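Setup and Upkeep of a Tabletop Sweeping Cell
Final project report, Automation Lab II
Group 4: Olga Mansilla, Gergely Fekete, Celeste Amaral
Advisor: Barbara Pawłowska
Submitted 12/30/23

1. Background

Our group was given the Dovudano cell, a single arm over a fixed table that earlier groups had used for pick and place. The assignment was to set it up for sweeping loose material with hand tools, keep it running through the term, and write down the procedure so the next group can start from it. We did not design a new arm or a new gripper. Most of our hours went into mounting, cable routing, zeroing and cleaning.

When we took over the cell there was no written maintenance record. Hauke Vogler, who ran it the year before, gave us one page of notes and a box of fasteners. The notes covered power-up and the emergency stop but nothing about the table or the tools.

2. Table and test material

All positions in the control program are measured from the tabletop, so the table comes first. We checked it for level at the four corners and at the center, and shimmed one leg. After that it was wiped with a dry cloth only. A damp cloth left a film that made the finer material stick, and we lost one afternoon of trials before we worked that out.

The test material is a mix of brown pellets and fine white grains. We wanted two sizes in one spill. The pellets roll and the grains do not, so a tool that handles one can be poor at the other. For hand-held reference sweeps we kept a flat brush at the table and used it the same way each time, pulling toward the operator.
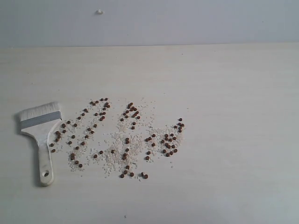

Before each block of trials the mix is poured from a cup by hand. We tried pouring through a funnel, but the spills came out too much alike and the program began to look better than it was. Celeste suggested going back to the cup, and we kept it that way for the rest of the term.

3. Mounting and cables

The wrist bracket was the part that gave us the most trouble. It came to us with mixed screws, and two of them had been driven in crooked. We removed everything down to the wrist, cleaned the threads and put it back with matching screws and a small amount of threadlocker. The order is: bracket first, then gripper, then cable ties, then a full slow rotation of the wrist by hand with power off.
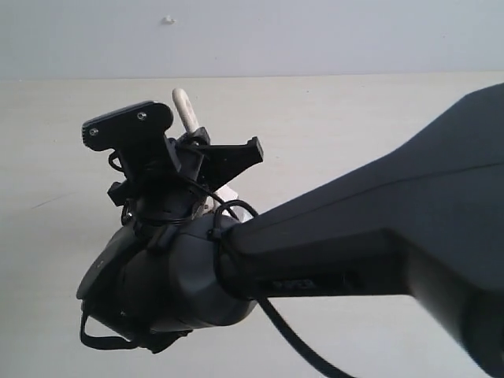 Cable slack was the next item. The wrist turns farther in sweeping than it did in pick and place, and the old routing pulled tight at the end of the stroke. On two occasions this tripped the joint torque limit and stopped the arm. We now leave a raised loop over the joint where the wrist housing meets the arm link, and let the long cable hang below the link. The loop should be large enough to get a thumb under with the wrist at either limit. If it is smaller than that, cut the tie and start again – do not pull the cable through the tie.

We also went over the screws on the mounting plate once a week. They held after the threadlocker was added. Before that, one backed out by half a turn in four days.

4. Gripping a flat tool

Our first idea was to bolt each tool to the arm. Gergely argued that the gripper should hold ordinary tools by the handle, so that changing tools would not mean taking the wrist apart. The cost is that a flat handle can pivot in the jaws. We dealt with this in three steps: the jaws are cleaned with alcohol before every session, the handle is seated as deep as it will go, and the closing force is set to the second-highest level. At the highest level the gripper motor got warm after 20 minutes and the controller logged a warning.

After gripping, the tool has to be zeroed again. The operator lowers the arm at the slowest speed until the edge touches the table, then backs off one step and stores that height. The pen cross on the table is our check point. If the stored height is right, the arm can be sent there from any start position and will stop at the same distance from the surface.

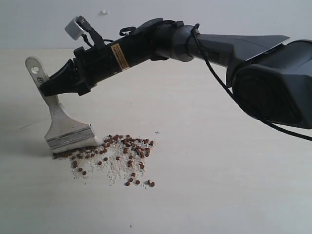

Figure 3. Metal scraper held by the handle, blade against the table at the left side of the pile.

The angle of the blade matters more than we expected. Too upright and it chatters. Too flat and it rides up over the grains and leaves a stripe behind. We ended up storing one angle for each tool in the setup file, and the operator is not supposed to change it during a block.

5. Maintenance log

We logged 269 sweep cycles over the term. Of these, 51 were stopped by the operator or by the controller. The most common reason was the tool slipping in the jaws, followed by a wrong table height after a tool change. Cable stops made up a small share and ended after the rerouting in section 3.
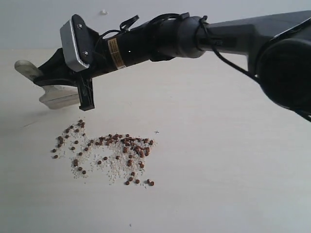 The daily check takes ten minutes and has become a short list taped inside the cabinet door:

Power off, turn the wrist by hand through its full range, watch the cables.
Look at the ties and replace any that have slid.
Clean the jaws.
Power on, home the arm, send it to the check cross.
Grip the tool, zero it, run one empty stroke.
Write the stored height in the log.

Grains in the gripper were a slow problem. They get in from the front when the jaws are opened close to the table. We now raise the arm before opening, and blow out the finger slides with a hand bulb at the end of the day. Compressed air is not allowed on this cell, as it drives the grains farther in.

6. What is left to do

The zeroing step is still manual and depends on the operator's eye. Olga and Gergely got different heights with the same scraper on the same day, and we did not have time to write a proper touch routine. The controller has the torque readings needed for it.

A stiffer table would also help. When the blade is pressed down near the front edge, the top gives slightly, and the stored height is off until the arm moves back. We asked for a quote on a thicker top in April and were told to wait for the next budget. The setup files, the log and the cabinet list are in the group folder under the name of the cell.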